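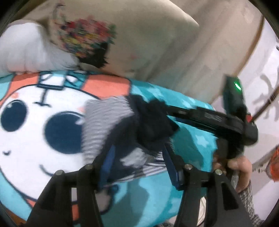 Home | Boards | Household | Rules | Search | Log in

Board: Household and Tenancy
Topic: Shared laundry charges at Stastiris Court

delorme_block_rep
Residents are advised that the management company, Nulteo, proposes to replace the coin meters in the basement laundry with a fixed annual charge. The total to be recovered is 3000 francs a year, divided equally among the flats. Written comments are accepted until the end of October.

olten_tenant
I wish to record an objection. My household washes blankets and bedding at home only in winter and uses the basement machines very little. An equal charge would require light users to pay for heavy ones. The meters should be kept.

quietlanding
The previous writer's position is understood, but the meters are themselves a cost. According to the statement sent to all flats, repairs to them came to 748 francs last year. That sum was also paid by everyone.

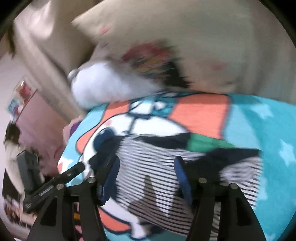 Larger items should be considered separately in any case. A thick blanket occupies a whole drum and needs a second spin, and under the present rules the user pays twice for it. A fixed charge would end that difficulty.

olten_tenant
It would end it for those with many blankets. I do not accept that 748 francs is a normal figure. It included a new lock on the laundry door, for which 491 francs was billed.

delorme_block_rep
The sum for the lock is correct. It was entered under the wrong heading and Nulteo has been asked to amend the statement.

quietlanding
I was not aware of that and withdraw the comparison. I remain in favour of the fixed charge.

third_floor_left
May I suggest a trial of six months, with the meters switched off but left in place?

delorme_block_rep
The suggestion will be forwarded. Drying room hours are unchanged.

Recent topics
Bicycle storage, rear entrance
Notice periods for sublets
Moth damage to stored woollens

Contact the moderators | Copyright Olten Residents' Forum | Back to top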